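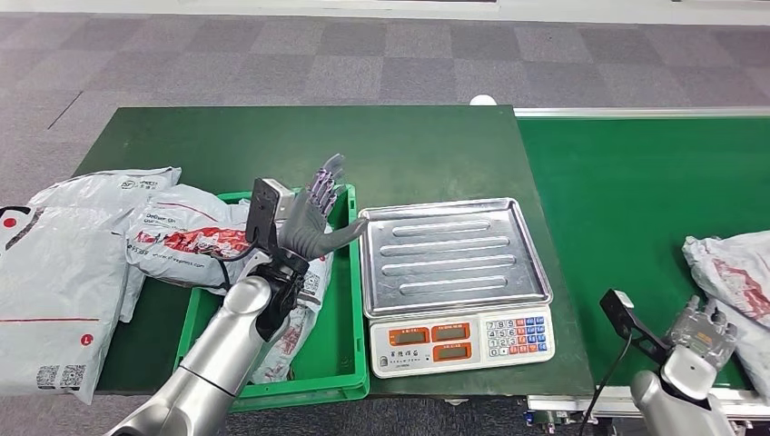 Bags, Crates and a Green Belt: How Soft Parcels Get Sorted at a Packing Table

Where this project came from

I should say at the start that I came to this subject through my grandmother, who runs a small yarn shop called Uta out of her front room and who has, for as long as I can remember, had opinions about parcels. She sends out wool in soft plastic bags and gets a surprising amount of it back, and every time I visited her I ended up on the floor with a pile of returns and no good way of putting them in order. So when our course asked for a project on "everyday work that people overlook," I already knew what mine would be.

My adviser, Ctibor Pešek, kindly told me to narrow it down, and then told me again. What I settled on was the soft courier bag and what becomes of it between the table, the crate and the belt.

The table and what goes on it

The setup I studied is a simple one, and I grew very fond of it. There is a dark green work table, a bright green plastic crate with raised rims, and a green conveyor belt running beside the table with a metal rail along its side. The floor is gray carpet in lighter and darker squares, which I would not have picked for a parcel room, but it is kind to the knees when something slides off.

The white plastic courier bags are the real subject. They look alike from across a room, and only when you get close do you notice how different the printing is. One has a red round logo and a pair of QR codes near the bottom edge. Another has gray text along the top and a red and white label band. The one in the crate has red graphics and Chinese characters. If you are sorting by sender, these small things are all you have to go on, and a bag that lands face down tells you nothing at all.

What the records showed

Bartoš, the returns office that let me read through its old log sheets, had 3,173 entries for the months I was given. Of those, 1,723 were soft plastic bags and some 920 were cardboard boxes, with the rest being padded envelopes and a few odd things in brown paper. I had expected boxes to win easily, and I had even written a cheerful paragraph about boxes before I did the adding up. That paragraph is gone now.

The notes in the margins were my favorite part. Again and again, people had written "slid," "folded under" or "label hidden" next to the soft bags. Boxes mostly got notes about weight.

Why the crate matters

A soft bag doesn't stay put the way a box does. It slumps, it hangs over the edge of the table, and it bunches up against whatever is next to it. In a crate the bag still crumples, and it may bulge against the walls, but the rims give it something to lean on. I tried this at home with my grandmother's returns and a baking tray, which was too shallow, and then with a dish tub, which worked nicely once I stopped overfilling it.
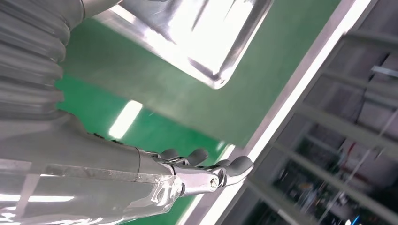
Should the bags be flattened before they go in the crate?

Only gently, and only if the contents are soft, like clothing or yarn. Pressing hard can pop the seal, so smooth the bag from the middle outward and leave the label facing up.

What I would do next

I would like to compare a deep crate with a shallow one, using the same bags in both. I would also like to go back to Bartoš in June, when the office says summer clothes start coming back.

Search this site Enter keywords Go

Contact the Urkness student projects page | Copyright Urkness | Back to top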